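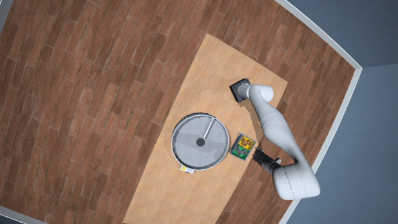
The arm, the round disk and the two-colour tray, in the simulator

Sorting cell at Jimville: questions from the staff
Last updated Dec 31, 2024

Will I lose my place?
No. The six persons of the sorting bench stay with Stelico. Four of them will look after the cell by turns, and the other two go to packing, which they have asked for since September.

Why do we see only computer pictures?
The real cell is not yet mounted. We try every movement in simulation first, so that mistakes cost us nothing. Anyone can come to the training room in the Fothergill building and look at the screen together with Volkan Karabulut.

What will the arm do, and what stays with us?
The arm takes the small parts, one after another. Checking the quality stays with people - also deciding when a batch is not good enough to send.

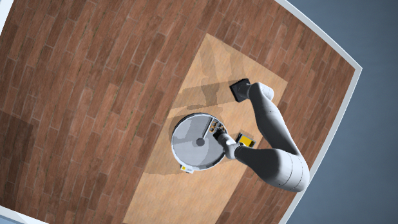

It also stays with you to stop the cell. Every person on the shift may press the stop button, and you do not need to ask the shift leader before. Please write afterwards in the book what you saw.

Must I learn programming?
No. The course is called Uka and it takes four mornings, all paid as working time. You learn to start the cell, to stop it and to read its messages.

Will there be a target per hour?
For the first 500 hours of running there is no target. After this we will discuss it with you before any number is fixed.

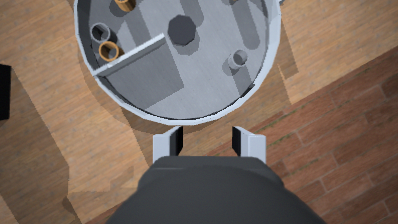
Nicanor Paredes has written to us that the slow hand work was also the time when colleagues talked to each other, and he asks if the breaks can be made longer instead. We find this a fair question. The breaks become five minutes longer from the first day of the cell - for packing as well.

Where can I send my question?
Call extension 2067 or leave a paper in the box near the canteen. You may leave out your name.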